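Rustbridge to begin electronics and battery collection at Pitgate depot

24/07/2025

Households in Rustbridge will be able to drop off old chargers, cables, small electronics and loose batteries at the Pitgate depot starting next week, under a new agreement between the town and the recycling firm Plastura.
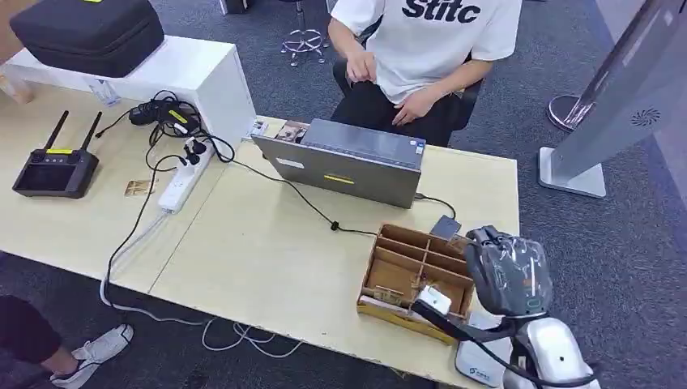

The service is free to residents and replaces the twice-a-year collection that used to be held in the parking lot behind the library. The town said the old arrangement had become hard to run. At the last one, 210 cars came through in a single morning, and the line backed up onto Baysal Road far enough that police had to direct traffic at the light.

Under the new setup, residents can come to the depot during its normal hours and leave items in marked bins just inside the east gate. Staff will be on hand to take anything with a built-in battery, such as a phone, tablet or cordless drill. Those items go into a separate locked container and should not be put in the open bins.

The change follows a run of fires at the transfer station. The fire department was called there 4 times over the past year, and in each case the report named a lithium battery in the regular trash as the likely cause. No one was hurt, but a conveyor was out of use for more than two weeks after the most recent fire, and trash had to be trucked to the next county while repairs were made.

"We were paying to haul it, and we were paying to fix the belt," the public works department said in a written statement. "A bin at Pitgate costs the town a lot less than either one."

Plastura will pick up from the depot every other week. The company will sort the material at its own plant, where copper wire, circuit boards and plastic housings are separated and sold on. Batteries will be sent to a different processor. The town receives no share of the sales, but it pays nothing for the pickups as long as the bins are free of household trash. If a load has to be turned away, the town will be charged $204.

That fee drew most of the questions when the agreement came before the town council earlier in July. Some council members wanted to know who would check the bins, and whether the cost would end up on the depot's budget. Public works said depot staff would look through them at closing time and that any charges would come out of the general solid waste fund. The agreement passed and will run for two years, with an option to renew.

Items accepted at no charge include phones, laptops, tablets, keyboards, printers, routers, cameras, power strips, extension cords, chargers and cables of any length. Cables do not need to be untangled or sorted. Household batteries are accepted in any size, but residents are asked to put tape over the ends of lithium and nine-volt batteries before bringing them in.

Televisions and large monitors will still be handled by appointment only, and the existing fee for those has not changed. The depot will not take microwaves, smoke detectors, light bulbs or anything that runs on gas. Car batteries can be returned to most auto parts stores.

Batteries that are swollen, leaking or damaged should be kept out of the car trunk if the weather is hot — the fire department suggests placing them in a metal can filled with dry sand and calling the depot before making the trip. Staff will come out to the gate to take them.

Residents are also reminded to erase personal information from phones and computers before leaving them. Plastura says it shreds all hard drives that arrive at its plant, but the town will not be responsible for data left on a device, and items cannot be returned once they have been placed in a bin. People who are not able to wipe a laptop themselves can ask at the library help desk.

Small businesses are not covered for now. Offices and shops with old equipment to get rid of will need to contact Plastura directly and pay the company's regular rate. Public works said it may look at adding a business day next year — depending on how much space is left once household drop-offs settle into a pattern.

Proof of address is required at the gate. A driver's license or a recent utility bill will do. Depot hours are posted at the Pitgate entrance and at town hall.

We use cookies to improve your experience on this site. By continuing to browse, you agree to our use of cookies. Accept | Manage settings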